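Dark fabric tablecloths - fold lines that never come out
Home & Table > Linens and Tableware

kettlepond
Jan 21, 2021
Third dark gray cloth I've tried, and the listing swore it was "crease free."
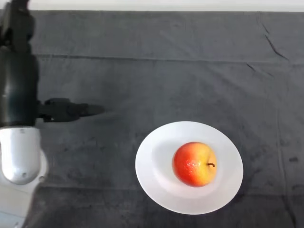 It's the Lovo from Tralla, the charcoal one. I ironed it on medium and hung it over a door for two days. The long fold is still there. I don't believe any cloth that ships folded in a flat packet is crease free, and I'd like to hear from somebody who has owned one longer than a week.

plumrow
Did you wash it first? Mine went flat after one wash and a damp iron.

kettlepond
Washed it at 90, which the label allows. Didn't change a thing.

oldbutterdish
Well, there's your problem. 90 is for hospital sheets. You probably set the crease for good. I do mine cool and take it out before it's dry.

plumrow
Disagree, heat isn't the issue. It's the finish they put on at the factory. Same story with my Katiyar and I never washed that one hot.

gravel_and_thyme
Why dark gray at all? Every crumb shows. I get that a white plate and a red and yellow apple look great against it, but you don't eat in a catalog.

kettlepond
Crumbs brush off. A fold doesn't.

oldbutterdish
Steamer, then. Hold it close, pull the cloth tight with your other hand. Took me 16 minutes for the whole table.

gravel_and_thyme
Steamers are oversold. I bought the Lemano because people here raved about it and it spits water on everything. A wet towel and an iron did the same job.

oldbutterdish
Mine has never spit. Are you filling it past the line?

gravel_and_thyme
No.

plumrow
You could roll it on a tube when it's put away. Won't fix the fold you've got, but you won't get new ones.

kettlepond
I'll try the wet towel since it's free. If the line is still there in April I'm going back to bare wood, and I won't be buying a steamer to rescue a tablecloth.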